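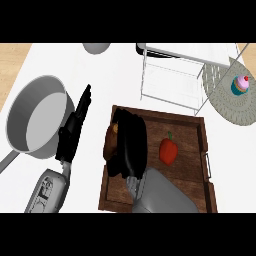
Sim counter, gray saucepan on the left.

June, 9:40

Back on the LAN driver mess on the Terkico box. Fresh OS image went on last night, wired port dead again, yellow mark in device manager. Wifi fine, so at least can download from the machine itself.

Tried vendor package first (Vostico support page, the "recommended" one). Installer runs to the end, says complete, changes nothing. Rebooted anyway. Same mark.

Unpacked the exe by hand into a temp folder, pointed device manager at the inf. "Best driver already installed." Liar. Uninstalled the device WITH the delete-driver box ticked, rescan, then pointed it at the inf again. Took it this time.

10:25
Link up but only at 100. Swapped cable, swapped switch port, same. Old spare from the Głowacki drawer gives the full gigabit, so two bad cables in a row?? Binned both. Do not fish them out again.

Copy test to the Naslow share: 137 files, 3 failed with a timeout, rest ok. Failed ones went through on second try. Suspect power saving on the adapter, it was set to allow the computer to turn it off. Unticked. Also turned off the green ethernet thing on the Advanced tab.

11:50
Left a ping running 60 minutes. No drops. Before the change it was dropping every time the screen went off, so probaly that was it.

Still to do:
- same treatment on the second Terkico, its BIOS is older, flash first
- put the unpacked driver folder on the share, the zip is 46 MB so fine for a stick too
- block the auto update for this adapter or it will put the old driver back overnight, happened last time
- ask Vostico why the page still lists the broken package. Ticket form wants the serial, sticker is under the battery

14:10
Second box: BIOS flashed ok, fan loud for a minute then settled. Driver went in first go with the inf method, didnt even need the reboot. Power saving off there as well. Ping test still running, will read it tomorow.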